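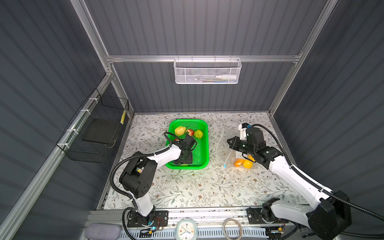 A greengrocer is a retail trader who sells fresh fruit and vegetables. The word is used mainly in British English; in the United States the same business is usually called a produce market or produce stand.

History

Greengrocers began as street sellers who bought from nearby farms and carried their goods into town. Fixed shops became common in the 19th century, when railroads made it possible to bring in produce from farther away. Many shops kept a stall on the sidewalk and a storeroom in the cellar.

In Stevodbridge, the oldest known shop was Ait Brahim, which opened in March 1904 and served the streets near the canal. Its account books list 2,246 customers on credit, most of them paying by the month.

Stock and storage

Stock varies with the season. Root vegetables keep for weeks in a cool, dark room, while berries may last only a day or two. Pears are picked hard and ripen off the tree.
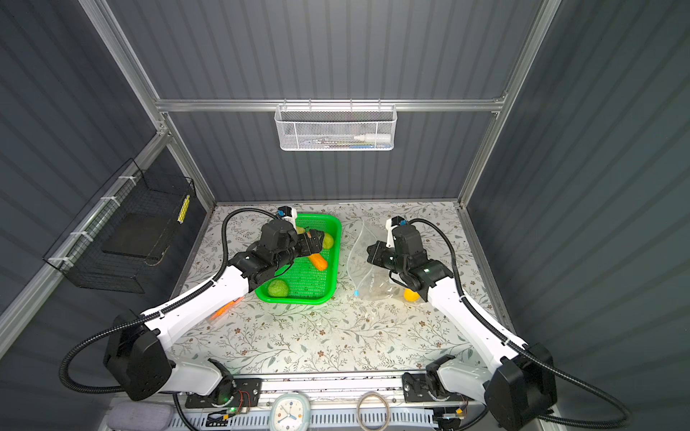
Carrots are sold with the tops removed if they are to be kept for long, as the leaves draw water from the root. Onions and potatoes are stored apart.

Decline

Supermarkets took much of the trade after the 1950s. Stevodbridge had 40 greengrocers at its peak and 12 by 1990. Local historian Rania Shehata lists four still open, including Rakov on the market square.

See also: Costermonger, Farmers' market, Grocery store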